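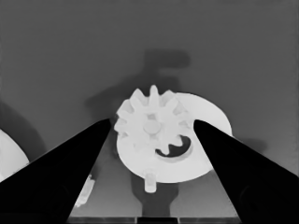
Simulated wrist view: gear and disc between the gripper fingers.

Paller Assembly Planner
Version 1.13, released 31 October 2022

Paller plans grasp and placement sequences for small-part assembly and runs them against a physics simulation before any code goes to the controller. It reads part geometry from STEP or STL and writes joint trajectories with gripper commands attached.

The wrist view is rendered at the planner's time step, so a perception model sees the same poses the planner used. Finger occlusion is included. Grasp candidates are scored on clearance, contact area and reach - weights are set per part in the cell file.
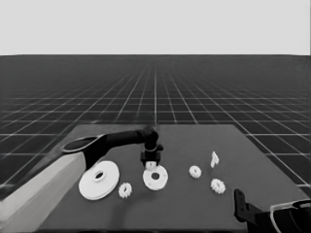

Placement order is solved separately from motion. If a part blocks the approach to another, the solver reorders the sequence and logs the change. The regression set holds 1,247 gear-train layouts, and a nightly run replays 1,000 of them.

Requirements: 64-bit Linux, 29 GB free disk space. A GPU is needed for rendered views only.

Licensing is per cell. The Hafþórsson controller bridge is sold separately. Integration contact: Pak-hei Lau, Fetulholm office.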